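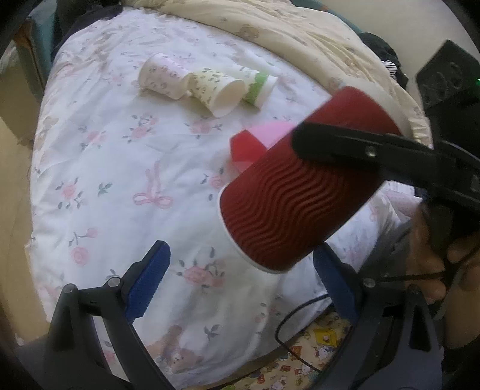 Figure 1. Ripple-wall paper cup, red, with a white rim.

3.2 Cup walls and drinking pace

Drinking pace was the part of the Gurkbridge study we most looked forward to, and it did not let us down! We served 359 visitors to the Tikville reading room the same black tea, poured at the same strength, in either a smooth single-wall cup or a ripple-wall cup of the type shown in Figure 1. Each visitor was free to sit, read and drink as they pleased. Elisa Bellini noted the time of the first sip and the time the cup was returned.

People given the ripple-wall cup picked it up sooner and held it longer between sips -- a lovely result, and one that fits what Bălan found with glazed mugs. Many kept both hands on the cup while reading. The smooth-cup group tended to put theirs down after each sip, and 44 of them asked for a sleeve or a second cup.

We left out six visitors who added cold milk. Settimio Orlandini repeated the timings in November with coffee, and the gap between the two groups was even wider. Section 3.3 turns to lids, where the picture is a good deal messier.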